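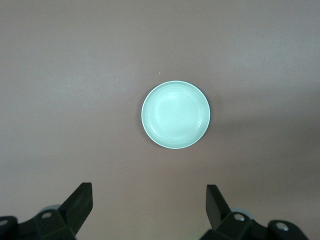 Gripper fingers drifting off centre on the plate cell
Posted by Ingeborg Fuchs, December
Last updated 4:40 pm

Cell 5 at Retville. After a finger change the plate pick lands to one side and drags before it lifts. Re-taught the approach from directly over the plate, same result. Finger screws are tight. Wrist calibration was redone before the change.

bastent_k
Check closure before you touch the calibration again. If one finger seats proud on its mount, the pair meets off the tool centre and no re-teach will fix it.

Farnura
Disagree. I'd redo the hand-eye first. A finger swap means the wrist camera was probably bumped.

bastent_k
A bumped camera shifts the whole approach. It doesn't drag the plate on closing.

Ingeborg Fuchs
Closed on a gauge block at slow speed - left touches first. Pulled that finger and found grit under the mount. Cleaned, refitted, running up to 300 cycles overnight.

Comments

Ghasemi: What torque on the finger screws? Our manual gives none.

rolf4: Same fault here, but ours was a worn dowel.

Farnura: Still worth redoing the hand-eye.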